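Lollumwood Tool Library: Your Questions About Borrowing a Home Tool Case

Last updated August 2021

Welcome! Whether you've just joined us or you've been carrying our cases up and down the hill for years, we hope you'll find what you need on this page. Kumudini Jayawardena wrote most of the answers, and Dinesh Howlader added the bits on packing, which he feels strongly about (with good reason, as he's the one who unpacks them all again).

Who can borrow a tool case?

Any member over 18 with a current card. If you live with a member but haven't signed up yourself, please do come in and get your own card. It takes hardly any time and we love meeting the rest of the household!

How long can I keep it?

Two weeks, and you can renew once by phone or email as long as the case isn't promised to someone else. If you're in the middle of hanging a whole wall of shelves and need a bit longer than that, call us and we'll see what we can work out between us.

Does it cost anything?

The loan is free with your membership. We ask for a $20 deposit on the case, which you get back when everything comes home. Small wear and tear is expected and we'd never keep your deposit over a scratched handle.

What can I do with a home case?

More than people expect, really. Hanging pictures, tightening a wobbly chair, putting together flat-pack furniture, pulling out old nails, getting a stubborn drawer to behave. For anything involving drills or saws you'll want to look at our power tool list, which has its own rules and a short safety chat at the desk.

How do I know where each tool goes?

The inside of the case is molded, so every tool has a hollow in its own shape. Lay the case open flat on a table, with both halves down and plenty of room beside it, and put everything you've used out where you can see it before you start. The hammer and pliers are easy to place. The small, thin tools take a little more looking, and it's fine to try one in a couple of slots until it settles.

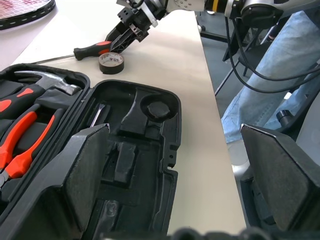

An open case with the hammer and pliers in their foam; the screwdriver and roll of tape are still out on the table.

Where does the tape go?

We get this one a lot! Look for the round hollow with the raised center in the black tray. The roll lies down flat in it, with the raised part poking up through the cardboard core. If you've bought a new roll that's fatter than the old one, please don't force the lid down over it. Just hand it to us separately.

The case won't close. What am I doing wrong?

Probably nothing much. Nine times out of ten a handle is sitting a little proud of its hollow, so open everything up again, press each tool down with your thumb and try once more. Close it on a flat surface, too, and not on your knees in the car (Dinesh has asked me to put that in).

What if I lose or break something?

Please tell us, and please don't feel bad about it. Zoia Marchuk keeps a drawer of spares and can usually match a missing piece the same day. We'd much rather hear about a loose hammer head from you than have the next person find it.

Should I clean the tools first?

A wipe with a dry cloth is plenty. If there's paint or glue on something, leave it for us, and leave a note in the case so we know which tool it was.

Can I reserve a case ahead of time?

Yes, up to 12 days ahead, either at the desk or by leaving a message. July was very busy with everybody moving house, so if you have a particular date in mind it's worth getting your name down early.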